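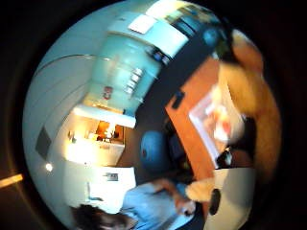 Taking 2000 people's worth of curiosity through a robot open day – what do I ask, and where do I stand?

Posted in Community Help > Workshops and Making

My makerspace has put my name down for the Monday open day at Guseo, the automation outfit that moved into the old Kettler building. I gather there's a talk, a walk past the big arm, and then a session where you sit at a table and use one of the hand-held gripper tools yourself, the kind with the camera on it that records what your hand does so a robot can copy it later. I am fifty-eight and I lose to self-checkouts.

What I want to know:

Do ordinary visitors get a proper go, or do you watch a grad student have one?

Is it worth staying for the whole thing? The program says 4 hours, and I have sat through 4-hour programs before.

I'm supposed to write it up for our newsletter, so any questions that get a straight reply out of the staff would be gratefully received. Last year I came home from a brewery tour with half a page on parking.

Thanks in advance,
Lucienne Riviere

4 replies, 2 hidden by moderator (both were selling air compressors)

mitre_and_bevel

Went in July with my daughter. Yes, you get a go. They put you at a table in pairs, one person working the gripper and the other across from you fussing with whatever's on the tabletop, and then you swap. The room is more like a staff kitchen than a laboratory, with cabinets along the wall and stools that were designed by somebody who stands.

A few things I'd have liked to know beforehand.

The tool is heavier than it looks, and you will hold it like a barbecue implement. Everyone does. The demonstrator will come over and move your elbow. Let them. The trick is to do the job slowly and in one go, without the little second thoughts you'd normally have, as the recording keeps the second thoughts too. My daughter did a tidy one on her first try. Mine looked like a man looking for his glasses.

Ask to see your own footage afterwards. They'll bring it up on a monitor if you're polite. The lens is very wide, so the picture comes out as a circle with everything bent around the rim, and your own hand is enormous and blurry down one side of it. Mine was sideways as well. I asked the demonstrator whether that mattered and she said the software sorts out which way is up, and then she talked for a good while about wrists. Write that part down, it was the best bit of the day.

As for questions, skip "will it take our jobs", which gets you the brochure answer in a brochure voice. These did better:

How many recordings does it take before the robot can do one simple task? (The answer I got was up to 2000, and the chap looked tired when he said it.)

What's the task it still can't do? You'll get a long reply to this one. Ours was about anything floppy: cloth, paper, plastic bags.

Who tidies the table between tries? A person does. Every time. I found that oddly cheering.

What happens to the footage with visitors in it? There's a form for this at the door. Read it before you sign it, and if you'd sooner not be recorded you can say so and still watch.

Stay for the first two hours. After that it's the talk from Vondby, who make the joints, and unless you have feelings about joints you can be home for tea.

Trevallyn56

It's all right. Parking is around the back, second driveway, don't use the first one as it belongs to the tile place and they get shirty. Sausage rolls ran out early.

I didn't do the table thing because the queue was too long. The big arm was switched off when I went through. Impressive paint job.

not_a_roboticist

I'd disagree with the above on leaving early. The Vondby talk is dry, but at the end they take the cover off a joint and pass it round, and that's the only time all day you'll be encouraged to put your fingers in something. Sit near the front – they run out of patience before they run out of rows.

Two more things for the newsletter, Lucienne. If you want photos, ask at the desk, as some benches are off limits and nobody has labelled which. And when they say the software is called Mitilon, ask how it's spelled before you go to print. Our club bulletin had it as a medication.

Wear sleeves that stay up. I spent my whole turn at the gripper with a cuff sliding over my hand, and somewhere in that building there is a robot being taught to push up its sleeve every few seconds.

Lucienne Riviere

Thank you all. Have written the questions on a card and the second driveway on my hand. I'll stay for the joint if the stools allow it, and I'm bringing my own sausage roll.

Whoever wrote the title of this thread for me after I left it blank, I'm told it was the site, could it please be changed? I am not taking 2000 people anywhere.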